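Unloading the Dryer and Sorting Delicate Items
Stidgate Residence Services, Laundry Room Guidance
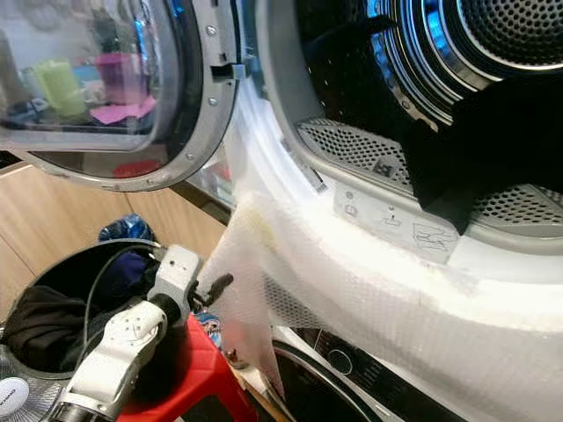 Dryer with the door open, a dark garment in the drum and a piece of white mesh fabric over the front.

Purpose of this page

These instructions apply to all residents and staff who use the shared dryers at Stidgate and at the Annamalai annex. They cover unloading a finished load, handling mesh and other fine fabrics, and leaving the machine ready for the next user. Instructions for the washers are given on a separate page.

Before you begin

Have a clean, dry basket or bin ready and place it close to the machine. Remove rings, bracelets and watches with raised edges if the load includes net curtains, mesh bags or lace. Wait until the drum has stopped completely before pulling the door.

Step 1. Open the door fully
Swing the door back as far as the hinge allows. A half-open door may catch sleeves and straps as they are pulled out. Do not lean on the door or hang clothing from it.

Step 2. Remove mesh and net items first
Fine fabrics snag easily on the door latch and on the edge of the drum. Find a hem or a corner, lift it clear of the latch, and draw the rest of the item out slowly with the other hand beneath it. If the fabric resists, stop. Reach into the drum and free whatever it is wrapped around. Mesh may be rested over the front of the machine for a short time while it is being gathered, provided that it does not touch the floor.

Step 3. Remove the remaining clothing
Take garments out one at a time. Dark items are easily overlooked in the lower part of the drum, so turn the drum once by hand and look again. Check inside any mesh bag for socks and small articles.

Step 4. Sort the load
Place items that are fully dry in the bin. Items that are still damp at the seams or waistband should be returned to the drum for a further cycle or hung on the drying rail. Net curtains and mesh should be laid flat on top of the load, never pressed down under towels or jeans.

Step 5. Clean the lint filter
Follow the symbols on the label of your machine to locate the filter. Lift out the lint by hand and put it in the waste container. Do not rinse the filter unless the label permits it. Wipe the door seal and the inside of the glass with a dry cloth.

Step 6. Close the door
Press the door until the latch engages. Return any cups, detergent containers and papers to the shelf or take them with you.

Care of yellowed mesh

White mesh that has begun to yellow should not be treated with chlorine bleach, which may weaken the netting. Soak it in cool water with a mild detergent, rinse it twice, and dry it on the lowest setting. Remove it promptly at the end of the cycle.

Reporting a fault

Report a loose latch, a damaged label or an unusual noise to Encarnación Requena, Residence Services, extension 583. Items left in a dryer are moved to the shelf in Room 2. Requests concerning the Annamalai annex should be sent to Leandro Villalobos.

Page last reviewed: November 2025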